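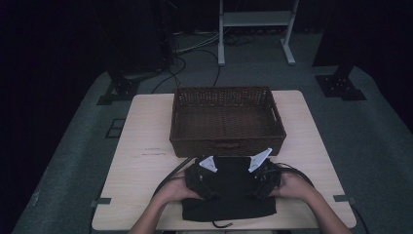
Jondusholm hand-held gripper, long-term review

I've been living with the Jondusholm for 470 hours of table time now (I keep a log, yes, I'm that person), and since three people have emailed asking whether they should buy one, I figured I'd finally write the thing up. Short version: I like it a lot, the cables drive me up the wall, and you should order spare fingertips on day one.

Mine came through Liao in June, the two-cable version, black body with white tips. The price was $2,167 with the spare tip set and the long leads, or an even 2,000 without. Get the long leads! The short ones are fine at a desk and miserable the second you're standing up and reaching across a table to get something into a basket.

Setup took me most of an afternoon. The body itself is ready out of the box, but the tips ship loose and you screw them on yourself. Take your time there. The two plates have to mirror each other, and the screw holes have just enough slop that you can get one sitting a hair forward of the other without noticing. You'll notice later, when thin fabric keeps sliding out on one side. What I do now is snug the screws by hand, close the tips on a sheet of printer paper, tug, adjust, and only then tighten down. Ingeborg Meinecke taught me the paper thing and it has saved me so much swearing.

The grips are my favorite part. They're chunky and rubbery-feeling and I can hang on with both hands for a long session without my thumbs going numb, which I could never say about my old Farkcombe. It is a bulky thing, though. Pui-shan Sin has smaller hands than I do and likes to stop every half hour, so if you can, hold one before you buy.

How does it do with cloth? Really well, mostly. I run a lot of dark, soft stuff, picked up by the top and carried over to a wicker basket, and the angled tips pinch a single layer better than anything else I've tried. Strings and drawstrings are the weak spot. They trail, they catch on the basket weave, and now and then one gets up between the tips and you have to stop and pick it out. Also, black cloth against a black body is no fun in dim light. The white tips help you see where the pinch is, at least.

Now the cables. One comes off each side, and they both want to be exactly where your wrists are. I loop each one up and over the back of my hand and let it run off its own side of the table, with enough slack that I can reach the far edge without a tug. Do a full reach in every direction before you start recording anything. I skipped that once and yanked a connector halfway out, and it gave me flaky readings for two days before I figured out what I'd done.

Upkeep is light. I wipe the tips with a barely damp cloth when I pack up, and I pick lint out of the hinge with a wooden toothpick (canned air just pushes it deeper, don't bother). Every 5 sessions I check the tip screws. They do back out, a little, and the left one more than the right on mine for some reason.

I've had one real repair. The left tip cracked at a screw hole, entirely my fault for overtightening, and swapping it took ten minutes plus another go with the printer paper. You do have to redo the open/close calibration after a swap, and the manual hides that in an appendix. Hold it fully open, wait for the light, squeeze fully shut, wait again. If you let go early it saves the bad value and you get to start over.

I also tried the Urnivness for a week as a comparison. It's lighter and the cabling is neater, with a single lead out the back, but the tips are rounded and it was hopeless at getting hold of a flat piece of fabric. For blocks and cups I'd probably pick it. For laundry-type work, no contest.

Four stars from me. It'd be four and a half if the cables came out the bottom. Liao has the tips in stock again as of this week, and the screws are sold separately, so add a bag of those too.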